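Articles > Work & Home > Talking Shop

Search this site Search Go

Can a robot do my laundry yet? I went and asked

29/01/2018

I have a chair in my bedroom that has not been sat on since September. You know the kind of chair I mean. So when I got the chance to spend a morning at Claden, a small outfit in Stostitz that teaches robot arms to handle cloth, I took it, and I brought a long list of selfish questions.

The engineer who met me used to fix sewing machines for a living, and she talks about fabric the way some people talk about their in-laws. I asked her straight out when I could buy something that folds.

"Folds what?" she said. "A towel, flat on a table, the same towel every time? We can do that pretty well. Your basket, the way you dumped it out? No. Not this year, and I wouldn't plan on next year."

I said a towel sounded like a start. She laughed and told me their best run so far was 50 towels, and the arm got 61 percent of its first grabs right on the day they tried sheets instead. "A box stays a box when you touch it," she said. "Cloth changes shape as soon as you get near it, and then you have a whole new problem."
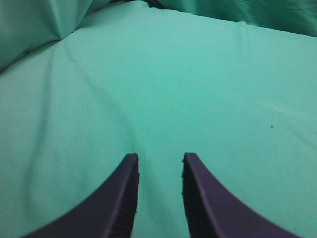
The part that surprised me was how much of the job is just picking the thing up. I'd assumed folding was the hard bit (it is for me, anyway, don't get me started on fitted sheets). She said no, the first pinch is where most of it goes wrong. Go in too high and you close on air. Go in too low and you push into the table. Get it nearly right and you come up with two layers when you wanted one.

"You do it with your fingertips and you don't think about it," she said. "You feel the second layer slide and you let go of it. Try doing that in oven mitts. That's closer to what we've got."

So who is paying for this, if it can't do my basket? Mostly businesses with a lot of the same item, she told me. Ridora, a linen service on the other side of town, has been trying one of their arms at the feeding end of a line, where somebody used to stand all day pulling pieces out of a pile. Somebody still stands there! But now that person handles the tangles, and the arm takes the easy ones. I asked how long it takes on a single piece.

"On a good one, 10 seconds. On a bad one, 90, and then it asks for help." She shrugged. "A person is quicker. A person also wants to go home at five."

I asked if she'd have one in her own house. She thought about that longer than I expected, and said she'd take one that only matched socks, and she'd pay too much for it. Then she wanted to know what was on my chair. Sweaters, I said, mostly, and a duvet cover I've been avoiding. She made a face at the duvet cover.

"Do that one yourself," she said.

Recent in Talking Shop
Do robot vacuums get along with shag rugs?
A night shift at the Haworth bakery line
Self-checkout, from the other side of the counter
The dishwasher repairman answers your letters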